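Noltatska brings robotic hands to the staff kitchens at its Trodthorpe site 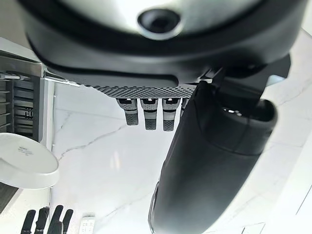 Photo: Noltatska / Workplace Services

22 Jul 2022
By Noltatska Press Office

TRODTHORPE – Noltatska today announced the start of a workplace automation program in the staff kitchens of its Trodthorpe offices. Robots supplied by Uveck will take on clearing, rack loading and counter work between meal periods. The program covers 2 kitchens serving 412 employees and will run through October, when the company will decide whether to extend it to its Toft location.

The kitchens are used from early morning until the end of the late shift. Until now, the catering team has divided its time between preparing food, serving colleagues and handling the plates and containers left on the counters. Under the new arrangement, the robots will work on the counters and racks while the team concentrates on food preparation and service.

"Our catering employees told us that the hours after lunch were the hardest part of the day," said Preben Egilsson, Director of Workplace Services at Noltatska. "Much of that time was spent lifting, stacking and carrying. We want those hours to go to cooking and to the people who come to the counter."

The Uveck system uses hands with segmented fingers and textured fingertip pads. It was selected after a trial in which the catering team chose the tasks and set the order of work. Plates, containers and racks already in use at Trodthorpe have been kept, and no changes have been made to the counters.

No positions will be removed as a result of the program. Working hours and pay remain as they are under the current agreement. Each member of the catering team will receive paid training in starting, pausing and supervising the robots, and two new shift lead roles have been opened to internal applicants. Any employee may stop a robot at any time without first asking a supervisor.

Yhon Chávez, who represents catering employees on the site's workplace council, said the team's support came with conditions. "We asked for training during working hours and for a say in which jobs are handed over – both are in the written plan," Chávez said. "Some of my colleagues are still cautious, and the monthly review meetings are the right place to raise that."

Noltatska has set aside 232 hours for training during the first phase. Review meetings will be open to all kitchen employees, and notes will be posted on the staff notice boards at Trodthorpe and Toft.

Questions from the media may be directed to the Noltatska Press Office.

Shares: 100 | Comments: 2

Related items
Noltatska opens applications for catering shift lead roles
Workplace council and Noltatska agree on training plan
Toft office to extend kitchen opening hours
Noltatska names Uveck as supplier for Trodthorpe program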